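Forums Grippers Arms Vision Controllers Classifieds Log in

Forums > Grippers > Electric two-jaw > Lelomex vs Chamoun on small blocks

We use cookies to keep you logged in and to count visits. By continuing to browse you accept this. Manage settings

Lelomex vs Chamoun on small blocks

widad_moussa
Posting results from the bench before I pack it up. Task is block to basket, single arm, wrist camera only, no overhead view. Same arm, same Sulora controller, same policy weights. The only thing swapped was the gripper and its mounting plate, and I redid the hand-eye calibration after each swap.

Attempts per gripper: 3,000 planned. The Lelomex got all 3,000. The Chamoun stopped at 2,905 when a jaw screw backed out, and I did not want to mix data from before and after retightening.

An attempt counts as good if the block ends up inside the basket rim. Regrasps are allowed up to 2, after which the controller parks the arm and logs a failure.

The Lelomex closes faster and the Chamoun holds position better. On success rate I can't separate them. The failures are different, though. Lelomex failures are mostly the block rotating in the jaws at first contact. Chamoun failures are mostly approach errors where a fingertip lands on top of the block.

The fingers matter more than I expected. I run tapered ones with a squared-off tip. A narrow tip leaves more of the table in view of the wrist camera, and the policy seems to use that on the last part of the approach. 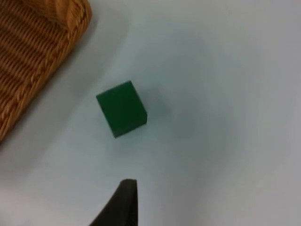

The cost of the taper is contact area. With the block sitting at an angle to the jaws you touch a corner first, and whichever finger gets there first pushes the block into the other one. If the second finger is late, the block turns. I logged jaw current on both units and the turn shows up as a short dip before the final rise.

Logs are CSV, one row per attempt. Ask if you want the column list.

torque_ripple
How are you controlling for finger wear? By the end of a run that long the tip edges have to be rounded over. If the Lelomex went first with fresh fingers and the Chamoun inherited them, your comparison is finger age.

widad_moussa
New finger set for each gripper, same print file, same material. I measured tip width at the start and end of each run and the change was below what my calipers resolve. The pads are a separate question and I did not measure those.

bx_kinematics
I disagree with "can't separate them." If one unit fails by rotation and the other by approach error, those are two problems and only one belongs to the gripper. The approach error is calibration or policy. Take those attempts out and rerun the numbers on grasp failures alone. I would bet the Chamoun comes out ahead.

widad_moussa
I considered it. The trouble is that the Chamoun has a longer body, so the camera sits differently relative to the fingertips, and the policy was trained mostly on the Lelomex. I can call that a policy error, but you buy the gripper and you get the geometry with it. I would sooner report the whole task and list the failures by type.

bx_kinematics
Then the title should say "Lelomex vs Chamoun on a policy trained on the Lelomex."

widad_moussa
Fair. I can't edit titles here. Mods, if you are reading, please change it.

p_halloran
Question about blocks. Are you using different colors? I have a setup with a pale matte table and dark fingers, and my detector is fine on saturated blocks but starts confusing dark ones with the fingertip once they get close. Dark green is the worst of my set after black.

widad_moussa
Several colors, logged per attempt. I have not split the results by color yet. My network takes the raw image and there is no detector stage, so your failure would look different on my side. Shadows are a bigger worry for me. The bench light is soft, but the block still casts a faint shadow to one side and I have seen the approach drift that way.

torque_ripple
Randomize the light position in training. It cost us an evening to set up and the drift went away.

slow_servo
Going back to the jaw screw. Mine backed out too, same model, on a much lighter duty cycle. Medium threadlocker and a witness mark across the head. Check the mating screw on the other jaw while you are in there – mine was finger-loose and had not shown up in the data at all.

widad_moussa
Checked. The other one is tight. Threadlocker is on now.

bx_kinematics
If you do a second round, set the block yaw on purpose. Aligned, then 45, then something in between. Random placement hides the rotation failure in the average.

widad_moussa
Agreed, and that is the plan. Fixed yaw steps up to 90, both grippers, with the policy fine-tuned on an equal share of data from each. The arm is booked until 31st January, so it starts after that. I will put the new logs in this thread along with the pad measurements.

p_halloran
Column list please, and the color field if you have it as text.

widad_moussa
attempt_id, gripper, color, yaw_est, regrasps, jaw_current_peak, dip_flag, result, fail_type. Color is plain text, lowercase. yaw_est comes from the first wrist image only, so treat it as coarse.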